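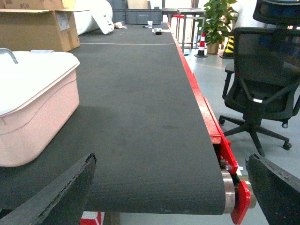
Birier Robotics Club: Frequently Asked Questions

Who can join?

Any student enrolled in grades 9 through 12 can join the club. You do not need to have taken a programming class. Members who have never written code start in the spring beginner group and move to a project team when their group leader signs them off.

Students from other schools can join if their own school has no robotics club. Ask your counselor for the transfer activity form and bring it to your first meeting.

When do you meet?

Meetings run from 3:30 to 6:00 in the afternoon, twice a week during the school year. The current schedule is posted on the door of the workroom and in the student calendar. In April we add a third meeting for teams that are entering the Lusta Open.

You can arrive late if you have another activity. Sign in when you get there. If you are going to miss more than two meetings in a row, tell your team lead so your job can be covered.

What does it cost?

Dues are $152 for the year. This covers the safety glasses, the club shirt, shared parts and the entry fee for one competition. It does not cover travel meals.

Fee waivers are available. The waiver form is one page and goes to the front office, not to the club. Team leads do not see who has a waiver.

What do the teams work on this year?

There are two project teams.

The Quiambao team works on picking and placing small objects from a conveyor belt. Their arm has a two-finger gripper with a camera near the wrist. They are writing the code that decides where to close the fingers and when to give up on an object and move to the next one.

The Mudness team works on sorting and moving light items between trays and crates at the steel table. They share the gripper designs with Quiambao but have their own code.

You can ask for a team when you sign up. We try to give people their first choice. You can switch once, at the midyear break.

Do I have to pick between hardware and software?

No. Most members end up doing more of one, but everyone is expected to be able to change a finger pad, restart the controller and read a log file. The checklist for these is in the club binder. You have until the end of your first semester to finish it.

What is the Lusta Open?

It is a regional competition for school and community teams. Each team gets a table, a set of objects and a time limit, and the robot has to move the objects to the correct places without a person touching it. Scoring is out of 1000 points. Last year our best run scored 640. We lost most of the points on the small objects.

There is also a written part. Teams turn in an engineering notebook, and judges ask questions about it. The notebook is worth a quarter of the score, so write in it at every meeting, including the ones where the robot does not work.

What objects do you practice with?

Light, cheap things that can be dropped. Paper cups, pens, small white balls and empty boxes are all used. If you want to bring something from home to practice with, it has to be unbreakable, clean and small enough to fit in a crate. Put your name on it.
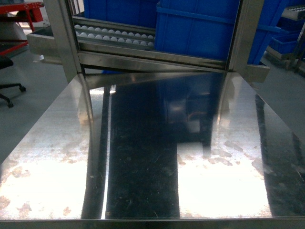
The steel table, with the ball tray and blue crates at the back.

Why does the robot have so much trouble at the steel table?

The top is very reflective. A camera sees the lights, the frame posts and the crates mirrored in the metal, and the detection code can mistake a reflection for an object. Smudges and scratches cause false detections as well.

There are several ways to deal with this, and Mudness has tried most of them. Lowering the exposure helps with the bright patches. Masking out the tabletop works for the tray but fails as soon as an object is set down on the steel. The current version compares two views from different heights and throws out anything that shifts the wrong way between them. It is slower, but it gives fewer false grabs.

Please do not cover the table with paper or cloth to make your test pass. The competition table may be just as shiny.

How much practice data do you have?

The shared folder has 1283 recorded runs as of the last backup. Each run has the camera video, the joint positions and a text note. Runs where the robot failed are kept, and they should be labeled with what went wrong. "Bad" is not a useful label. "Closed too early, missed ball" is.

New members often start by labeling runs. It is a good way to learn what the common mistakes look like before you try to fix one.

How do I record a run?

Book the robot on the sign-up sheet first. Slots are 30 minutes. Then:

Check that the floor near the arm is clear and that chairs are out of reach of it.
Put on safety glasses.
Have a second member stand at the stop button.
Start the recording, then start the robot.
When the run is over, stop the robot, then stop the recording.
Write the note before you start another run.

If the recording did not save, cross out the run number and use the next one. Do not reuse numbers.

Can I work on the robot alone?

No. Two trained members have to be in the room whenever the motors are on. You can write code, label runs or work on the notebook by yourself at any time the workroom is open.

Is the conveyor safe?

It is safe if you follow the rules. Long hair is tied back, and sleeves are rolled up or tight at the wrist. No hanging lanyards. Keep your fingers away from the end rollers, even when the belt is off. Do not lean or sit on the side rails. If something falls under the belt, stop the belt at the switch before you reach for it.

What happens if I break something?

Tell your team lead and write it in the repair log. You will not be charged for normal breakage. Gripper pads wear out and get replaced often, and spare sets are in the parts cabinet. If the last spare set has been opened, add pads to the order list.

What programming language do you use?

Python for nearly everything. The gripper controller runs a small amount of C++ that most members never need to change. If you want to change it, talk to your team lead first and test on the bench controller.

Do I need my own laptop?

No. The club has laptops that stay in the workroom. If you use your own, you need to install the club software, and the setup guide is in the shared folder. School tablets will not run it.

Can parents visit?

Yes. Parents and guardians can come to any meeting after checking in at the front office. There is an open house before the competition where both teams run their robots. Younger brothers and sisters are welcome at the open house but not at regular meetings.

Does the club count for class credit?

It does not count as a class. Hours can be used toward the school's service requirement if you help teach the beginner group. Keep your own record of the hours and have it signed each month.

I missed sign-up. Can I still join?

Yes, until the midyear break. After that, new members go into the spring beginner group and can join a team the following fall. Pick up a form at the workroom door during any meeting.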